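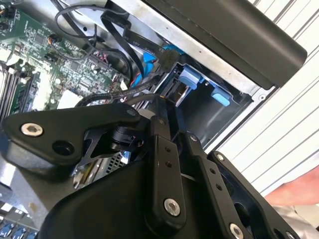 How Do You Teach a Robot to Fix a Computer?

August
By Siriporn Inthanon

Print this page | E-mail this page

Have you ever tried to plug something in behind the TV, without looking, while an adult told you to hurry up? Then you already know more about robotics research than you think.

Robots are very good at some jobs. Ask one to pick up a box and put it down in the same spot all day and it will do it without once asking for a snack. Ask it to put a part inside a computer, though, and it can behave like a giraffe in a phone booth. There are cables in the way. There are corners to bump. The slots are small, and they are fussy about which way up you hold things.

A team at the Drondel lab in Levside wanted to know if a robot could learn this sort of job by being shown, the way you learned to tie your shoes. (You did learn in the end. We've all forgotten the screaming.)

Step one: a person does the thinking

At first, the robot arm doesn't know anything. A person steers it through the job from start to finish: reach in, line up, push, let go. Each time through is called a demonstration. The computer saves what the cameras saw and how the arm moved, moment by moment.

Katsuhiko Minami steered most of them. He did hard drives, the metal boxes where a computer keeps its files, and he did memory sticks, which are thin and green and easy to hold the wrong way around. 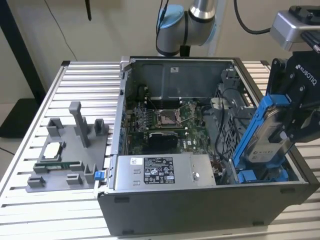 A hard drive in its blue holder, on the way into the computer. The robot's fingers are doing the holding.

By the end the team had 2,737 demonstrations. If you think your homework is repetitive, please write to Katsuhiko. He'd enjoy the company.

Step two: the program looks for a pattern

All those demonstrations go into a learning program. Its task is to guess the next move: "When the cameras see this, which way should the arm go?" Early on, its guesses are terrible. Each time it is wrong, the program changes itself a tiny bit and guesses again. This is called training, and it takes hours, during which the scientists mostly drink tea and look at graphs.

You might wonder why the team didn't type in the exact moves. They tried that first. It worked beautifully until Killian Gaillard nudged the computer a finger's width to the left, and then the robot confidently delivered a hard drive to a place where there was no slot.

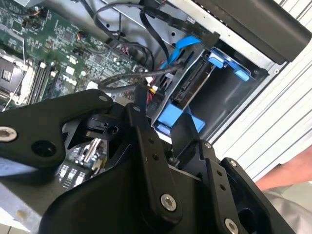 Learning from cameras means the robot can look for the slot wherever it has ended up. One camera sits near the robot's own hand and goes where the hand goes, so it gets the best view of the tricky part. It also gets a view of a great deal of gripper. Past those big black fingers the program has to find the metal cage where the drive belongs, with cables looping across the top and a flat blue one twisting down toward it. The bright blue plastic tabs on the cage are handy, as they stand out well against all that gray. Arūnas Ramanauskas, who studied what the program was paying attention to, found that it had become very fond of them.

Step three: the test

Then everyone let go of the controls. The robot got 300 tries at putting in a hard drive, with the computer shifted a little before each one. It managed 220. That's a bit better than seven out of every ten.

Is that good? For a research robot, the team was delighted. For someone fixing your computer, you would probably want your money back. Most of the misses happened at the very end, when the drive was nearly in but slightly tilted. A person feels that and gives it a wiggle. The robot had never been taught to wiggle, so it just kept pushing politely.

The next batch of demonstrations will include mistakes on purpose. Katsuhiko will start with the drive crooked and show the robot how to straighten it out. He says he has been practicing being clumsy, and Killian says he can't tell the difference.

Try it yourself

Put on a pair of thick winter gloves. Close one eye. Now ask a friend to tell you, using words only, how to put a pencil back into a full pencil case. Swap places and do it again. Did the second person do better after watching the first? If so, that person has just learned from a demonstration.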